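Grellirell Residents' Association
Minutes of the general meeting, September

Chair: Gadisa Hailu
Minutes: Kiros Yilma
Meeting opened 7.05 pm. Minutes of the previous meeting were accepted without change.

1. Stormwater drain, Araya Street

The council has replied to our letter. The grate at the lower end will be replaced with a wider one, but the pipe under the footpath stays as it is. Members from the low side of the street said the pipe is the problem – water backs up well before it reaches the grate. Gadisa to write again and ask for the pipe to be inspected.

2. Hall hire

Plomura Choir has asked to keep its evening booking at the present rate. Agreed. The bond for private parties goes up from $200 to $300 for new bookings. Bookings already confirmed are not affected.

3. Kerbside collection and bins

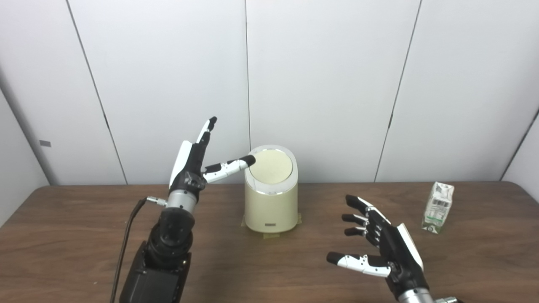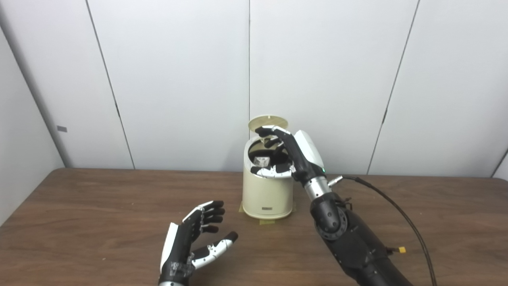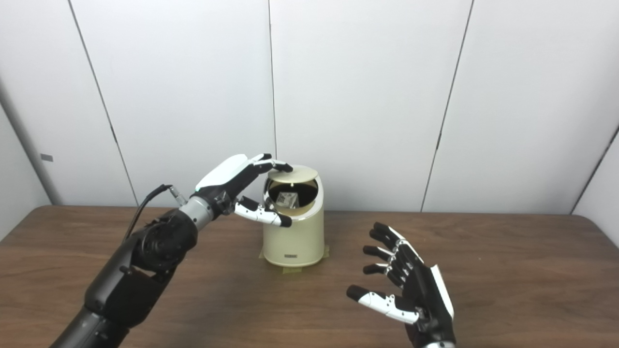
The change to fortnightly rubbish collection was discussed at length. Food scraps will still be taken weekly in the green-lid bin. Several members objected that nappies and meat trays will sit too long in warm weather, and asked whether larger bins will be offered to families. The council officer had no answer on cost. On bins for the hall kitchen, a small round one with a hinged lid, like the cream one on the table, was preferred to an open tub. Moved that 2 be bought for the kitchen, one for scraps and one for general rubbish. Carried. Kiros to get prices from Aso Hardware and report back.

4. Street trees

The council's planting list was tabled. Residents near the powerlines want low-growing species only. Nominations for verge planting close at the end of the month; forms are in the foyer.

5. Other business

The side gate latch is still sticking. Key register to be updated – 2 keys have not been signed back in.

Meeting closed 8.40 pm.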